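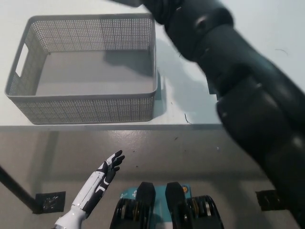

Figure 2. Perforated gray basket on the white table, near the front edge.

Print this page
E-mail this article
Search within this journal Go

3.1 Containers

Each of the 12 households in the Korach sample received the same type of plastic basket, open at the top, with small round holes in the walls and a handle cutout (Figure 2). The floor of the basket is solid, so small items such as clips and bottle caps stay inside. Baskets were handed out empty in June.

Participants sorted loose household items into the basket for 40 minutes. We logged 959 placements in all. Items left on the table were coded as unsorted — even when they touched the basket wall. Coding followed the scheme of Geerts, with one change: folded cloths were entered as single items.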